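3.2 Labeled and unlabeled storage for small belongings

Fabric pouches are common in hotel rooms and guest bathrooms, where small appliances are kept out of sight between uses. In the Clemgate survey, 391 respondents listed the items they found hardest to put away, and hair dryers came up in both rounds. We were interested in whether a printed name on the container changes where people look for it. The pouch used in the study is made of beige fabric and carries its name in brown lettering (Figure 4).

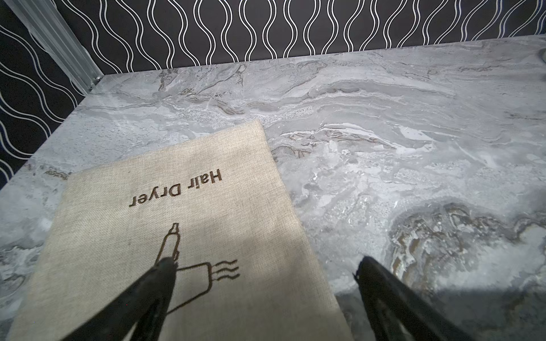
Figure 4. Pouch used in the storage study.

3.3 Surface and wall storage

The Hubmann scheme sorts storage places by reach and by how much of the contents can be seen from outside. Mesh falls between open shelving and closed boxes. A person can often tell that a basket is in use without being able to name what it holds, and we coded this as partial visibility.
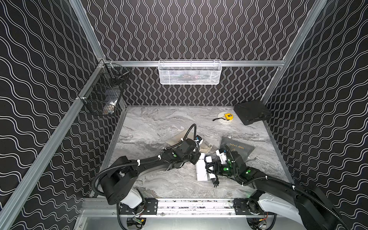 Loose items on a work surface were coded separately from stored ones. Books raise a small problem for the scheme, as they are often left out on purpose and have no container of their own. The black book with gold lettering was coded as loose, and so was the small cream-colored tag. The two wire baskets, white on the back wall and black on the left, were coded as storage places whatever they held. Two coders worked from the same sheet and agreed on 95 percent of entries. Most disagreements concerned items resting on other items – the Plulidex guide gives no rule for these.
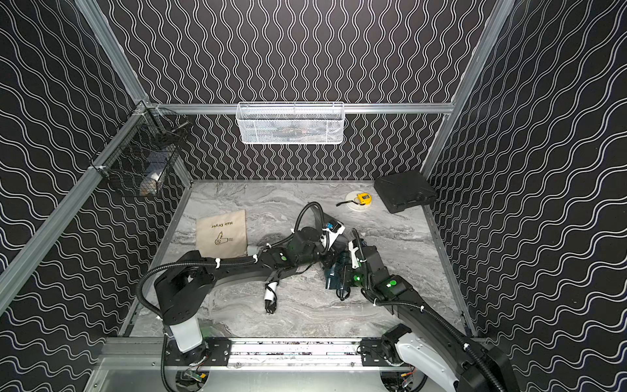

Hard cases and soft bags were treated as closed storage, because neither shows its contents through the wall. They differ in what the outside tells the user. The beige drawstring bag has a small line drawing of a hair dryer below its printed name, so it scored on both text and picture. The black case was scored on shape and color alone. The tape measure needs no container and was entered under tools. Scores for all items follow the Zuvside format.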